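Parts bin

A parts bin (also stock bin, pick bin or component tray) is an open container for keeping small components in a workshop, a repair room or an assembly line. It is mostly made of molded plastic, and less often of sheet steel, cardboard or wood. The bin is open at the top, and many types have a lowered front, so that a hand can reach the contents when other bins stand above. This article treats mainly the bins used for electrical and electromechanical parts, such as circuit boards, solenoids, relays, switches and short cable sets.

Contents
1 Name
2 Form
3 Color
4 Use with electrical parts
5 Stepped bins
6 Care
7 See also

Name

In everyday workshop speech the words "bin", "tray" and "box" are mixed freely. Some authors try to separate them. Rianne Dierckx, in her handbook on small workshops, calls a container a tray when its wall is lower than the width of a hand, and a bin when it is higher. A box, in the same handbook, must have a lid. The distinction is useful but it is not followed by sellers, who use the name which their customers already know.

Form

The common bin has four walls which slope a little outward, so that empty bins can be put one into another. The slope also helps when the last pieces must be taken out, as they can be pushed up along the wall with one finger. The inside corners are usually rounded. Sharp corners collect dust, cut wire ends and small washers.

Bins made for stacking have a rim or a pair of feet which hold the next bin in place. Others have a lip on the back wall and hang from a panel. The maker Irker sold for many years a hanging bin with a flat base, which could be used in both manners, and many older repair rooms still have them.

The surface may be glossy or matt. A glossy surface is easy to wipe, but under a strong lamp it gives reflections, and shiny metal parts are then more difficult to see. A matt surface is better under a lamp, but it keeps fingerprints and pencil marks.

Color

Color has two purposes. The first is sorting. A workshop may decide that one color is for new parts, another for parts removed from equipment, and a third for parts that wait for testing. There is no general agreement about which color means what, and a person who changes workplace has to learn the colors again.

The second purpose is contrast. Circuit boards are often green, but also red, blue, black and white boards are common. Black cable is lost in a black bin, and a small white connector is hard to find in a white one. Yellow and orange are for this reason popular where many different parts are kept together. In a survey of 93 repair rooms made by Oluwatosin Bashir, 33 used orange or yellow bins for mixed electrical parts.

Use with electrical parts

Loose screws can be poured into a bin and taken by the handful. Electrical parts ask for more attention. Their leads are thin and catch each other easily, and when one part is lifted, two or three others may come with it. Pulling then puts force on the place where the wire enters the winding, which is the weakest point of many solenoids and small motors.

Several habits are in use against this. The leads can be folded and held with a paper band. Parts can be laid in the same direction, with the connectors on one side. Or the number of parts in each bin can simply be kept low. Filipa Lobo and Tien-fu Huang, who wrote the storage rules for the Jurico repair school, recommend the last method for beginners, because it needs no material and can be checked at a glance.

Bare circuit boards should not be stored in an ordinary plastic bin if they carry parts sensitive to static electricity. For them there are bins of conductive plastic, which are nearly always black, or the board is first put into a shielding bag. Simple boards with only switches or terminals are less sensitive.

Stepped bins

A stepped bin has its floor on two levels, with a raised edge or ledge between them. It is used when two kinds of part belong to the same job, for example solenoids on the upper floor and circuit boards on the lower one. The edge keeps the groups apart without a loose divider, which is often lost. 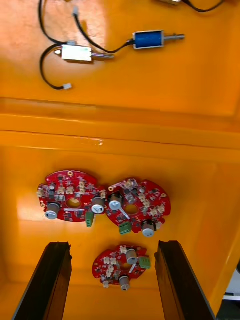

The height of the step is a compromise. When it is too low, round parts roll over it. When it is too high, the lower floor becomes narrow and dark, and flat boards are difficult to grip. Hsin-yi Liu notes that flat parts should lie on the lower level, as long leads from the upper level can hang down over the edge but should not lie under anything heavy.

Care

Plastic bins are washed with warm water and a little dish soap, and dried fully before parts are put back. Strong solvents can make some plastics cloudy or brittle. Scuff marks on the edges are normal and do not affect the use. A bin with a cracked wall should be replaced, as the crack catches thin wires and may cut the insulation.

Paper labels are best placed on the outer front wall. Labels on the inside are covered by the parts and come loose when the bin is washed.

See also

Drawer cabinet
Pegboard
Antistatic bag
Kitting (assembly)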